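Should We Buy the Robot Arm? A Money Puzzle for Kids Who Like to Take Things Apart

Robots cost money. You knew that. But how much, and is it worth it? Grown-ups who sell robots will tell you yes before you finish the question, so let's slow down.

Say you run a repair shop called Penmont. Old computers come in the door. Somebody has to open them up, take out the parts that still work, and put good parts back. It's fiddly work, and people get bored doing it. Then a salesperson shows up with a shiny folder. "A robot arm can do that," says the folder.

Maybe. First look at the kind of job we mean.

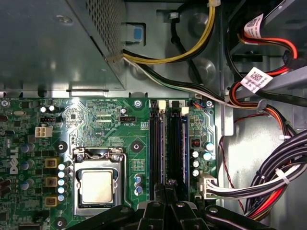
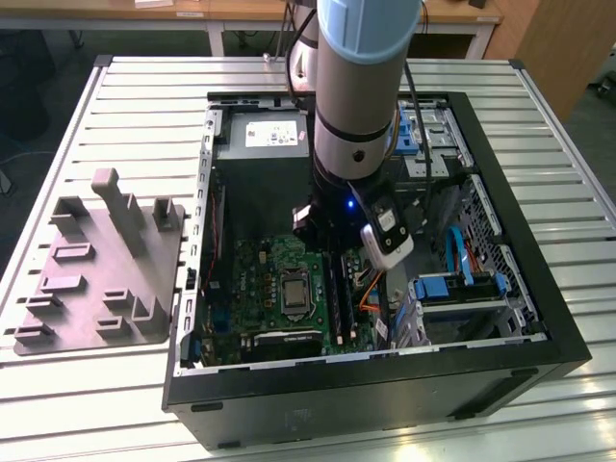
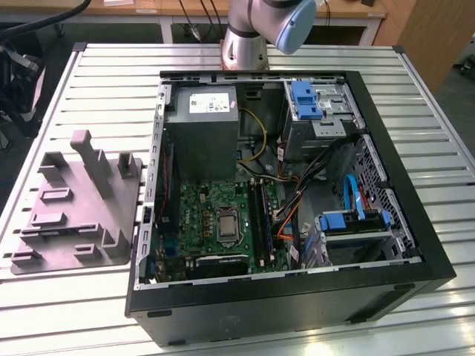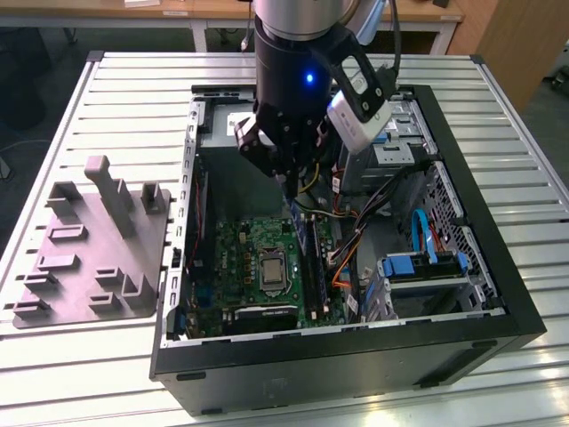 One desktop computer, lying on its side with the cover off, and one robot arm.

Now get a pencil. In our puzzle the arm costs $3,431. That's the number in big print on the folder, and it's the number everybody remembers. Turn the page and the print gets smaller.

The gripper (the robot's "hand") is extra. So is a camera. You'll need a strong table that doesn't wobble, and holders shaped to fit your parts. A new kind of part might need a new holder. Who makes those? Who pays? Write both questions down.

Then there's teaching time. A robot doesn't walk in knowing what a memory stick is. Randi Sundqvist plans equipment for a shop called Brenent, and she told me she always asks the seller one thing: "How many hours before it does something useful?" She got a long answer with no hours in it. She didn't buy.

Let's do some math. Pretend a worker spends 4 minutes on each computer, and the shop gets 300 computers a month. That's 1,200 minutes, or 20 hours. Twenty hours is less than one week of work for one person! If the robot did every bit of it perfectly, you would save 20 hours a month. If it needs a person standing next to it, you save a lot less. You might save nothing.

Also, things break. Ask what a spare part costs and how long it takes to arrive. Merle Pryor, who fixes machines, says to plan for 2 of anything that touches the work, because fingers and cables wear out first.

Does this mean robots are a bad idea? No. Some shops have the same dull job all day long, and an arm could make sense there. I just want to see it do the job with my computers, on my table, before I pay. A video doesn't count. Videos get to leave out the bad tries.

Try it yourself. Pick a chore at home and time it for a week. Then decide the most you'd pay a machine to do it, and ask a grown-up what they'd pay. Compare your numbers.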